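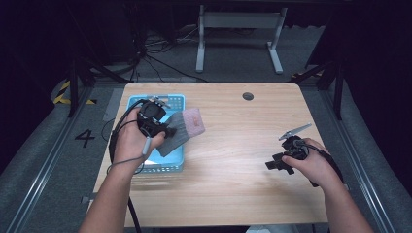
Two hand-held grippers, one towel, one basket. Station 4.

Threads > Robotics > Loment lab notes

Short thread on a result from our towel work. We've been teaching a policy to take cloth out of a basket and fold it, using demonstrations recorded with hand-held grippers and no robot arm in the loop. The result is about how people pick up the cloth.

1/ Background first. The usual way we collected data was teleoperation. It works, but people are slow at it, and with cloth they get slower still. With a gripper in each hand you can move at something close to normal speed and you can feel the cloth pull.

2/ The grippers have a camera on each one, looking out past the fingers. There's also a head view. The policy gets the gripper views and the finger opening. We tried it with the head view and without, more on that below.

3/ The task is called Dedine in our notes, so I'll call it that. Take a towel from the basket, put it down on the table, find two corners, fold once, fold again. A towel counts as done if the edges line up within 3 cm.

4/ We recorded 500 demonstrations. Same table, same type of basket, towels dropped in any old way before each one. Operators got a short practice session and no instruction on where to grab. That last bit turned out to matter more than anything else we changed.

5/ When you let people choose, they split into two habits. Some go for an edge or a corner straight away, even if it means digging for it. Others pinch the middle of whatever is on top, lift, and sort it out on the table.

6/ I expected the corner grabbers to give better data. Fewer steps, shorter demonstrations, cloth already half sorted when it reaches the table. On paper it's the tidy way to do it.

7/ So we trained two policies on equal shares of the data, one for each habit, and kept everything else the same. Then 100 trials each on the arms, with towels neither policy had seen.

8/ The middle-pinch policy finished more towels, and the gap was too wide for me to put down to luck. I'm holding the exact rates back until the repeat runs are in, as I changed a camera mount partway through and want clean numbers.

9/ Looking through the failures, most of the corner policy's trouble comes before the table. It hunts in the basket, closes on nothing, backs off and hunts again. From the gripper view a corner in a heap looks a lot like any other bump of cloth.
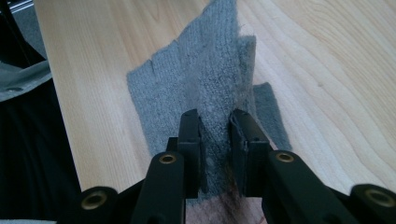
10/ A pinch in the middle gives you a ridge standing up between the fingers, and the camera on the gripper gets a good look at it. You can tell whether you have hold of one layer or several. The policy seems to use that. When the ridge looks thick it tends to put the cloth down and go again.

11/ I say "seems to" because I haven't tested it properly. The plan is to mask the area between the fingers at run time and see if the regrasping goes away. If it doesn't, I'm wrong about the reason.

12/ The cost is time. Middle pinches mean more handling on the table, and the demonstrations are longer. If you pay by the hour for collection you'll notice. We still came out ahead, as fewer demonstrations had to be thrown away.

13/ On the head view: adding it helped both policies find the basket, and did very little after that. Once a gripper is down near the cloth, the hand is in the way of most of what you'd want to see.

14/ Naston, our older training code, treated the two hands as one long action. We moved to a version that predicts both hands together but lets one hold still while the other works. With towels one hand spends a lot of its time waiting. The old code made the waiting hand drift.

15/ A practical note for anyone setting this up. Watch the cables. If they pull on the wrist, people change how they move and you end up recording that as well. We re-routed ours after the first batch and I'd have done it sooner if I'd looked at the wrist angles.

16/ What we haven't shown: that any of this carries over to shirts, or to thin cloth that won't hold a ridge. I tried a few tea towels on the Magalhães arms last month and the results were poor for both policies. Could be the cloth, could be the finger pads.

17/ Next up is the masking test, then a mixed set where operators are asked to pinch first and look for corners after. If you've got towel data with the grasp point labelled, I'd like to compare. Replies are open.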